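Under the desk with Sevim Demirtaş

If you have ever dropped a pen at your desk and then had a good long look at what lives down there, you'll know why I wanted to talk to Sevim Demirtaş. She sorts out home workrooms for a living, mostly spare bedrooms and the odd landing, and she starts every single job on the floor. I love that! I'd have started with the shelves, or more likely with a trip to buy new shelves.

We met at her flat in Nimdale, where she put the kettle on and then apologised for the biscuits, which were fine. She's been doing this for 11 years, first with a small moving firm called Psarras and then by herself.

"At Psarras I was the one who unplugged things," she told me. "The lads did the wardrobes and I did the wires. You'd pull a desk out from the wall and there'd be a whole second room behind it. Socks, chargers, a fork once. People would go bright red."

Did she mind the wires?

"No, I liked them. I still like them. A wire starts somewhere and ends somewhere, so you can always get to the bottom of it. Paper's much worse. You pick up one piece of paper and you've got to decide something about your whole life."

I asked how she begins, and she was very firm about it (she tapped the table). Shoes off, desk left exactly where it is, nothing on top touched yet. She wants to stand where the person usually sits and just look down for a minute. Her customers find this a bit unnerving, apparently.

"They want me to get going. They've cleared the afternoon. And I'm stood there in my socks staring at the floorboards! But you have to see where things run before you start yanking."

We got on to loops at this point, and I'll admit I have been coiling cables wrongly all my life. I wind them round my elbow like a garden hose. Sevim pulled a face at that.

"Oh, don't do that. You're putting a twist in it every time you go round. Lay it in your hand, loose, nice big circles, and let it go the way it wants to go. If it fights you, turn it over. And then don't strangle it with a tie. A loose loop on the floor is all right for a day while you're working. I'd sooner see that than a tight little bundle."
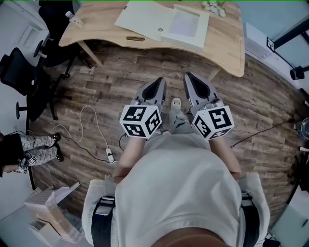 She feels the same about extension leads, by the way, and has strong views on where they ought to live. Mine is on the floor, where I kick it. She thinks that's fine for a week or two and then you get fed up with it, and so does the hoover.

"I put them up on the wall if the customer owns the place, or along the back leg of the desk if they're renting. But get it where you can reach the switches without crawling. I had a gentleman, Grigoris Vasilakis, lovely man, he wrote crosswords, and he'd been getting down on his hands and knees every night to turn his lamp off. Every night! He was 70. We moved the strip up by his knee and he rang me the next morning to say thank you."

Mr Vasilakis was happy to be mentioned, and I rang him too. "I'd assumed it was part of having a desk," he said. He had even bought a cushion for it.

What about the desk itself, I wanted to know. Sevim likes a plain one in a light wood, with a curved front if you can find it, so it doesn't dig into your tummy. She's fond of a cut-out slot you can get your fingers into, too. She isn't bothered about drawers.

"Drawers are where you put things so you don't have to choose. Give me a shallow tray. You can see all of it, and when it's full it's full. A box lid does the same job, I've got lids all over this flat. I've had people show me a desk tidy from Lirnow that cost more than their chair, and all it had in it was rubber bands."

She went and fetched a few of her lids to show me, and I must say they were very good lids. One had come off a box of writing paper from Henivach that her sister gave her, and it now holds stamps, a tape measure and a great many keys.

"Don't ask me what they open," she said. "I do other people's houses."

I did want to know about paper, though, what with my own desk being mostly underneath it. Sevim leaves big sheets till last. She won't roll them, and she won't stand them behind the door either, where they slump and get a crease along the bottom. They go flat on the desk while she does everything else, and then flat under the bed or on top of a wardrobe.

Her longest job took 26 days, on and off, in a house where three people were working in one dining room. Most take an afternoon. She asks people to keep the floor clear for a fortnight afterwards and then ring her, and she says you can hear in the first few words whether they have.

I went home and got down under my desk with a torch. I've found two chargers, a birthday card and the other half of my stapler so far, and I still don't know where the grey wire goes.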